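Sorting out the plastic cups
August 10, 2025
Filed under: kitchen, storage

The cup shelf in the Grorkstead apartment had been a problem since April. It is a single shelf, it sits above the sink, and it held drinking glasses, measuring cups, two thermos lids and every plastic cup that had entered the household. The plastic cups were the part that failed. They were stacked by whoever emptied the dish rack, in whatever order they came out, and the stacks jammed.

Jamming in tapered cups is a simple matter. Two cups with the same taper slide together until the walls touch. If there is no step inside the base to stop them, the contact area is large and the fit behaves like a shallow wedge. Put them away with a film of water between the walls and the upper cup seals. Pulling straight up then works against both friction and the partial vacuum underneath. Twisting breaks the seal first, so twist before you pull. Running warm water over the outer cup also helps. I have not needed the ice trick, where the inner cup is filled with cold water, but I have no reason to doubt it.

I took everything down and went through it with a kitchen scale and a measuring jug. Capacity was measured by weight of water filled to the rim, at one gram per milliliter, which is close enough for crockery. The nominal 500 ml cups from Salameh came out over nominal to the rim, as they should, because nobody fills a cup to the rim. The odd one was a Gernholm tumbler sold as large with no figure on the base. It took 867 ml. It is a vase with ambitions and has gone to the cupboard with the pitchers.

Anything with a crack at the rim went out. Cracks at the rim grow, and they hold residue that a sponge does not reach. Fine surface scratches I ignored. Cloudiness I tested with white vinegar: if it wipes off it is mineral scale, and if it stays the surface is worn. Worn cups were kept if they were otherwise sound.

What stays out for daily use is color coded, one cup per person, and it lives on the white table by the wall. Blue is mine, green is my brother's, pink is for whoever is visiting.
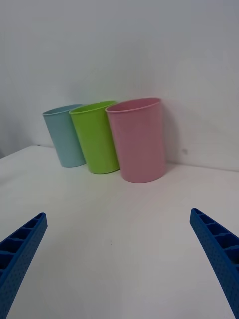
Yaa Antwi wrote in after my last post on shelves to say that color coding only holds for as long as everyone agrees on it, and that in her house the system collapsed when two people both claimed green. She now marks the bases with a dot of nail polish, which she says survives hand washing but not the dishwasher. I have not tried it. I would keep any marking on the underside and well away from the rim.

The remaining cups went back on the shelf under these rules:

Stacks are 2 high at most.
Only cups of the same make are stacked together.
Cups are dried before stacking, inside and out.
Anything unstacked is stored rim up, on the ribbed liner.

The last one is open to argument. Rim down keeps dust out but traps moisture, and on a flat shelf the trapped air goes stale within a day. Rim up collects a little dust, which matters only for cups that sit unused. Ours do not sit long enough.

The liner is Lindwood, the ribbed kind, cut with scissors from the roll. Cut it slightly short -- a liner that touches the back of the shelf curls up when it warms. Mine was too long on the first attempt and I trimmed it in place, badly. The front edge is straight. The back edge is not, and will be redone when the roll comes out again for the drawer under the stove.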